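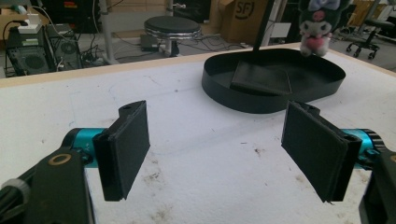
Window mats for prints go wrong at the measuring stage far more often than at the cutting stage. The bevel cutter gets the blame, but a new blade in a properly set holder will follow a straightedge to well under half a millimetre. A reference line that has moved is harder to catch. I used to mark stop positions on the bench itself, and a white top collects that sort of thing: brown and grey stains, small dark specks, faint lines that could be pencil, a faint rectangle toward the middle with no date or dimension on it. I now mark the back of the mat board only, in 2H, and write the size beside the line.

The print that prompted this was a lithograph for Colleen Morin, on a sheet 502 mm wide. She wanted a 99 mm border at the sides and top, with a slightly heavier bottom. I allowed 9 mm of overlap in total, split evenly between left and right. The first window came out crooked by an amount you could see from the hallway. The board had been out of square from the factory and I had measured from two adjacent edges without checking either.

Mervin Gosselin's advice was to trim one long edge first, square a short edge to that, and ignore the other two until the end. It costs a few millimetres of board. I have done it his way since and have no complaints.

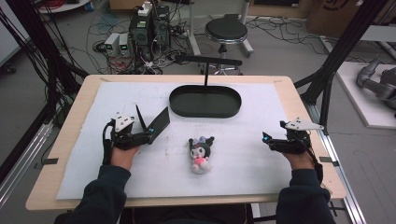

Namgate, 2023-03-13

Second window cut this morning. Diagonals agree. The corners have a slight overcut, visible on the lower left if you tilt the board to the light, and I burnished it down with a bone folder.

Hinges are Japanese paper and wheat starch paste, two at the top edge only. The sheet needs to hang freely — humidity in this house swings enough that a print fixed on all four sides will cockle by summer. Thérèse Beaulieu has asked whether the Montoya moulding comes in grey. I have a length of it in black and will check the catalogue for the other colours before ordering glass.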